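When Leopoldo Contreras started Kundia, a small web studio, he gave it a name before he gave it a face. For 15 months the company had no logo at all, only its name typed in whatever font the invoice program offered. Clients did not complain, but they often wrote the name wrong.

In September he asked the designer Hendrik Wuyts to help. Wuyts brought 37 sketches to the first meeting, and Contreras disliked almost all of them.
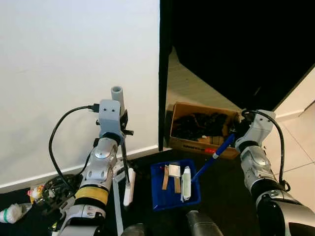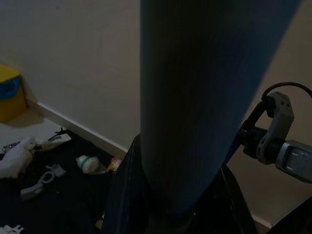
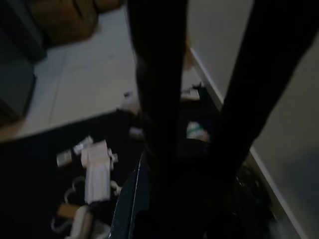 Color was the hardest decision for the two men. Contreras wanted orange, as his old employer Camacho had used. Wuyts preferred something quieter — a dark navy blue, like the big cylinder in the second picture, which looks almost black on its shadow side. On a screen this blue stays calm, and white letters are easy to read on it. They tested it for two weeks on the blog, and orange lost.

The new site opened on 17th October. The old logo-free pages are still online, and Contreras says he will move them slowly, one by one.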